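Notebook, textile room, Vernemberg
3rd June

Continued with the folding trial for the Dakimton leaflet. The question is still the same: can a person fold a t-shirt well on a soft bed, or must we tell them to use a table? In January we wrote "use a flat surface" and left it there. I think now this was too short.

Today only t-shirts, no shirts with buttons. The blanket stayed on the bed as it was, not pulled straight, because at home most people will not do it. The slate-blue one gives me the most trouble. When I bring one side over, the cloth gathers in a heap and the sleeve goes its own way. The iron is up on the blanket near the headboard, standing on its heel. Must write in the leaflet that it should be unplugged before folding starts.

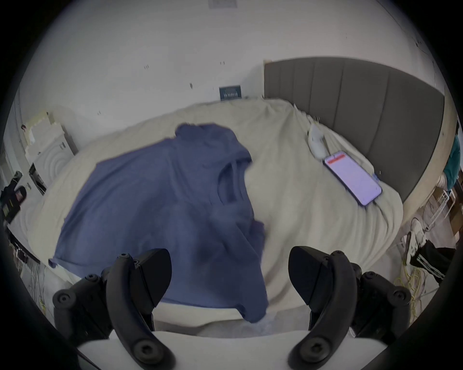 Mollbridge wrote back that they would not mention the bed at all, and that a reader who has no table can fold against the chest, as shops do. They also find 34 cm too wide for the finished fold, their shelf does not take it.

I will try the chest method - but my first feeling is that the neckline will come out crooked. To do: measure the shelf again, ask for the Farooqui cotton in the heavier weight, shorten step 4.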